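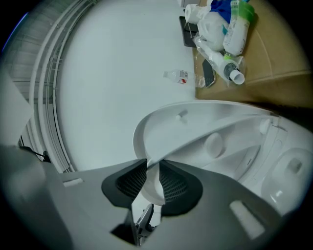
# About Flelel

Flelel is a small home-care school in Flevcombe. We teach people how to look after a house properly, from the attic down to the drains, and we love doing it!

It began as a single evening class on bathroom cleaning in a borrowed room on Pascual Street. People came for the limescale and stayed to ask about everything else (grout, mostly, and what to do with a washing machine that smells like a pond). So we added a second class, then a laundry one, and before long we needed a place of our own.

## What we teach

Our main course is called Flanar. It runs for 5 weeks, one evening a week, with 40 places each time. You'll learn which cleaners should never be mixed, how to read a fabric label, how to bleed a radiator and how to get wax out of a carpet without making it worse. There's a lot of practice and very little sitting still - wear old clothes.

We also run short Saturday sessions of 60 minutes each. The one on stain removal fills up first, and the one on oven doors is much more fun than it sounds.

## Who comes along

All sorts! First-time renters, new parents, people starting cleaning jobs, and quite a few folks who have kept house for decades and want to argue with us about vinegar. We welcome the argument. So far 1567 people have finished a course here, and many come back for another.

## Visiting

Classes take a break in July and start again in the fall. If you'd like to look around first, stop by before any evening class and ring the side bell - the front one is still broken.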